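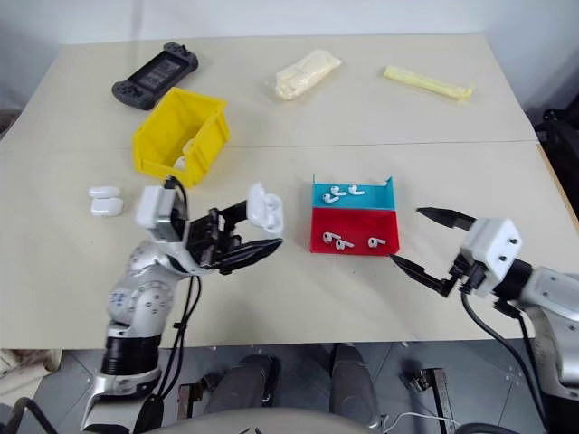 Two-Armed Earbud Cell Gets Its Grip Back

24/02/2021

The earbud cell at Workdale is working again after four days of upkeep, most of it spent on parts smaller than a jelly bean. The two-armed machine, which the Lambert shop put together last year and has been fussing over ever since, has new finger pads, freshly routed cables and a tray that is finally where the software thinks it is.

The job sounds easy enough to annoy everyone who works on it. Earbuds sit in a shallow tray with two compartments, turquoise at the back and red at the front. One arm holds an open charging case. The other is meant to pick up an earbud and bring it over. A person can do this while talking on the phone. The cell needs two grippers, a wrist sensor and a well-thought-out maintenance schedule.

Trouble began with the left gripper, whose fingers had worn just enough to let a charging case lean. A leaning case puts its sockets in a place the right arm has not been told about, and the right arm is not one to improvise. The shop logged 182 dropped earbuds before agreeing that the pads were the problem. Before that, suspicion had fallen on the earbuds, the floor and, for one long afternoon, the lighting.

New pads came from Kornasel, a small supplier that delivers quickly and labels nothing. They went on in a morning. Setting the closing force took the rest of the day. Too little and the case tips, too much and the lid starts to creep shut, at which point the machine is politely offering an earbud to a closed box. The shop settled on a value near the low end and wrote it on a piece of tape, next to the last value written on a piece of tape.

The right gripper needed less. Its opening width was checked and the jaws were cleaned. Cables at both wrists got more slack, after one of them was found to pull tight whenever the arm turned past 90 degrees. Anyone who has vacuumed a living room will know the feeling.

Then there was the tray. It sits in the middle of the table, within reach of both arms, and it is light, so it moves when bumped. A move of a few millimeters means nothing to a person and a great deal to a gripper reaching for something the size of an earbud. The shop now checks the tray's position at the start of each run. A proposal to fasten it down is being studied. It has been under study since the cell was built.

Checking the cell after a repair now follows a fixed order: left arm alone with an open case, right arm alone over the tray, and then both together at reduced speed. The full check takes around 9 minutes when it goes well. The shop has not published a figure for the other kind.

Clearing the table remains a sore point. The written procedure calls for only the tray and the charging cases to be out while the arms are moving. The table has its own views, and a yellow bin and a handheld game console have lately been sharing the space at the back.

The cell's software, known as Jotum, was left alone this time, apart from the new grip setting and a change to an error message that used to read "case not happy." It now gives a number, and the number can be looked up in a manual, which is being written.

The next full service is planned for April. New finger pads are already on order, and the shop has asked for labels.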